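Prarnham Hall Bookings: Frequently Asked Questions

Last updated Jan 18, 2023

These are the questions we get most often from people hiring the hall for meetings, classes, parties and receptions. If yours is missing, write to the bookings desk using the contact form. Nelly Pacheco answers most messages.

BOOKING AND PAYING

How do I book?

Fill in the request form on the Bookings page. Give us the room you want, your start and finish times, and what the event is. We will tell you if the room is free and send a hire agreement. Your date is held once we have the signed agreement and the deposit. A request on its own does not hold anything.

What rooms are there?

There are three: the Main Hall, the Garden Room and the Sundaram Room upstairs. The Main Hall is 3,045 square feet and has the stage. The Garden Room opens onto the side lawn and works well for classes and small parties. The Sundaram Room is a meeting room with one long window and no outside access.

How many people can I have?

The Main Hall is licensed for 200 people, seated or standing. That number includes your caterers, your band and any children. Limits for the two smaller rooms are printed on the hire agreement.

How much is the deposit?

For a private party in the Main Hall the deposit is $200. Classes and meetings in the smaller rooms do not pay one unless food is being cooked on site. Deposits go back to the card they were paid from after the hall has been checked.

Can I pay in installments?

Yes, if your event is more than two months away. Ask for this when you send the form. The full amount is due before we hand over the keys.

What happens if I cancel?

Cancel more than a month ahead and you get everything back, deposit included. After that we keep half the hire fee. In the last week we keep the whole fee and return the deposit. If you need to change the date, we will move your booking once at no charge, provided the room you want is open.

Do regular groups get a lower rate?

Groups that book 11 or more sessions in a row pay the regular user rate. Sessions have to be in the same room and in the same name. The rate is reviewed every April and regular users are told of any change in writing.

GETTING IN AND SETTING UP

When can I get into the room?

At the start time on your agreement. Setting up and clearing away are part of your hire, so book enough time for both. For a seated meal in the Main Hall we suggest two hours before and one hour after.

How do I get the keys?

The front door has a keypad. Your code is sent the day before and works only during your hire. The kitchen and storeroom keys are in the small lockbox inside the door, opened with the same code. Put them back before you leave. Replacing a lost storeroom key costs $11.

Can my caterer drop things off early?

Small deliveries can be left in the back lobby from the morning of your event, if no one else is using it. Label everything with your name and the room. We do not sign for deliveries and we cannot refrigerate anything for you. Rental companies need to deliver and collect within your hire time.

What furniture and equipment is included?

Folding tables and stacking chairs are included with every room. The Main Hall also has a lectern, two microphones and a pull-down screen. The Sundaram Room has a wall-mounted television with an HDMI cable. Bring your own laptop and any adapters you need.

Please lift tables when you move them. Dragging them marks the floor, and we have just had it refinished.

Can I decorate?

Yes. Use the hooks along the picture rail or removable putty. Tape, staples and pins are not allowed on the walls or the stage curtain. Candles must be the battery type. Confetti and glitter are not allowed indoors or on the lawn.

FOOD AND DRINK

Can I bring my own food?

Yes. You can cook in the kitchen, bring food from home or use any caterer you like. Caterers need to send us a copy of their insurance before the event. We do not have a preferred list, so please do not ask us to recommend one.

What is in the kitchen?

A six-burner range, two ovens, a large refrigerator, a microwave, a coffee urn and a commercial dishwasher made by Grurnex. Instructions for the dishwasher are on the wall next to it. It needs ten minutes to heat up before the first load. There are no pots or pans.

Are plates and glasses included?

White plates, bowls, mugs, water glasses and basic flatware are included with a Main Hall hire. In the other rooms they can be added for a small fee. We do not supply wine glasses, tablecloths or napkins. Serving pieces and bottled drinks are left to you, and for a short meeting most people bring very little.

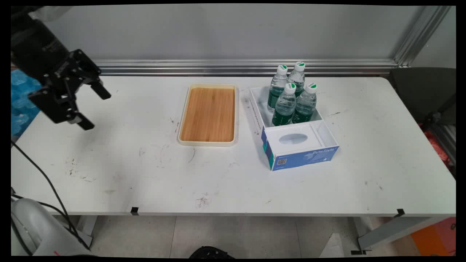 Elango Reddy wrote to us that his group stopped bringing a full spread to its evening meetings and now asks everyone to eat first, and that the meetings have ended earlier ever since. Other groups do a potluck and are happy with that. Either is fine with us, as long as the kitchen is left clean.

Is the tap water all right to drink?

Yes. It is city water. There is a filtered tap on the left side of the kitchen sink and a bottle filler in the front hallway.

Can I serve alcohol?

You can serve it free to your own guests. You cannot sell it, and that includes selling tickets with a drink in the price, unless you have a temporary permit from the county. Send us a copy of the permit at least a week ahead. Alcohol has to stay inside the building or on the side lawn.

Can we have a barbecue?

Gas grills are allowed on the paved area behind the kitchen. Charcoal is not. Keep the grill well away from the door and bring your own extinguisher.

DURING YOUR EVENT

How late can we stay?

Music stops at 10:30 p.m. and everyone must be out by 11:30 p.m., including people helping to clean up. The keypad code stops working at that time. If you leave the building after it expires you will not be able to get back in.

Is there a limit on noise?

The Main Hall has a sound limiter on the stage outlets. If the level stays in the red for too long it cuts the power to the stage. Turn the volume down and press the reset button on the panel. Bands should do a sound check with the doors shut. Please keep the side doors closed after 9 p.m.

Is there Wi-Fi?

Yes, in all rooms. The network name and password are on the card inside the front door. It handles video calls without trouble in the Sundaram Room. The signal is weaker at the far end of the Garden Room.

Where do people park?

There is a lot behind the building, entered from the side street. It fills up quickly when two rooms are in use. Street parking is free in the evening. Do not use the spaces in front of the dental office next door at any time, as cars left there are towed.

Is the building accessible?

The Main Hall, Garden Room, kitchen and restrooms are on the ground floor with level access from the rear lot. The Sundaram Room is reached by stairs or by the lift near the kitchen. There is a hearing loop in the Main Hall only.

CLEANING UP

What do I have to clean?

Sweep the floor, wipe down the tables, and put tables and chairs back in the storeroom. Wash and put away any dishes you used. Mop up spills when they happen. The broom, mop and spray bottles are in the closet across from the restrooms. We stock Destach for sticky marks and tape residue. Use it on tables and counters only and never on the wood floor.

What about trash and recycling?

Bag all trash and put it in the gray dumpster at the back. Empty bottles, cans and flattened cardboard go in the blue one. Pizza boxes with food on them are trash. If the dumpsters are full you will need to take your bags with you.

What if something gets broken?

Tell us the next morning. We charge what it costs to repair or replace the item, and we take it from the deposit where there is one. Damage we find ourselves is charged the same way, plus an inspection fee.

I left something behind. Who do I ask?

Jitendra Srivastava keeps the lost property cupboard. Use the contact form and put "lost property" in the subject line. Items are held for a month. Food left in the refrigerator is thrown out the following day.

Do I need my own insurance?

Private parties are covered by the hall's policy. Businesses, paid classes and public events need their own liability insurance, and we ask for the certificate along with the signed agreement. Bounce houses are not covered by our policy under any circumstances, so the rental company must have its own.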